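Imden choir to sing its own songbook this October

A whole book of new songs, every one of them written by people who live in Imden, is going to be sung from start to finish in the old Zaugg hall at the end of October, and the singers could hardly be more excited about it!

The Flivalar Singers have been meeting in the town for 11 years, mostly working through folk tunes and the odd Christmas favourite. Last winter their leader, Huệ Nghiêm, asked whether anyone fancied having a go at writing something new. She hoped for three or four songs. By spring she had a carrier bag full of them, some typed, some on the backs of envelopes, and one hummed down the phone by a man who said he couldn't read music and wasn't going to start now.

"I sat on the stairs and sang them all to myself that same night," she told us. "There was one about the river, one about missing the last bus, a lullaby, a very rude one about a goat. I rang Tuấn before I'd even got to the bottom of the bag."

Tuấn Hồ plays piano for the group and took on the huge job of turning the lot into proper parts for sopranos, altos, tenors and basses. He has written out 171 pages by hand (he says the computer makes everything look finished too early, and he likes rubbing things out). The pages live in his front room in shoeboxes, and he knows them so well that he can put his finger on the second verse of the goat song without looking.

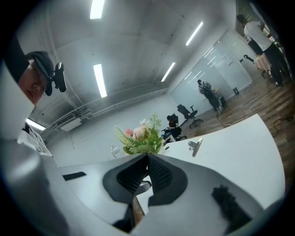 Getting from shoeboxes to a book that people can hold up and sing from has been the summer's work, and there has been plenty of arguing over it, all of it friendly. Should the words be printed large, with the notes underneath? Does the lullaby go last, or does everyone need waking up by then? Sorting the running order meant shuffling loose sheets again and again until it felt right, and anyone who has tried that with a window open will know the value of a good metal binder clip, the kind that grips the edge of a desk as happily as it grips a stack of paper. Tuấn swears by them and wants one for every music stand on the night.

The finished book is called Zallinlow, after the lane where the choir first met, and 400 copies are being printed. It has 24 songs in it, with a page at the back for the stories behind them. The river song came from a retired swimming teacher. The bus one was written by two sisters who really did miss it, and who made up the chorus on the walk home in the rain.

We were lucky enough to sit in on a rehearsal and it was a joy. The basses had a terrible time with the opening of the lullaby, went back over it four times, and then the whole room went quiet and it simply worked. A few people wiped their eyes. Then they did the goat song at full volume and you could have heard it in the car park!

For the concert itself the choir will be joined by children from the primary school, who have learned three of the songs and added some hand claps to the bus one. Huệ says the claps are staying in, as they are better than anything the grown-ups came up with. There will be an interval with tea and cake, and the audience will be asked to join in with the final number, so do bring your voice with you.

Doors open at 6.30pm and the singing begins at 7pm. Entry is £4 and under-12s get in free. Copies of Zallinlow will be on sale at the back of the hall, and any that are left will go to the library desk afterwards.

The choir is also looking for new members, tenors above all. You don't need to read music, there is no audition, and rehearsals start again in the new year. Huệ has already put an empty carrier bag by the hall door for the next lot of songs.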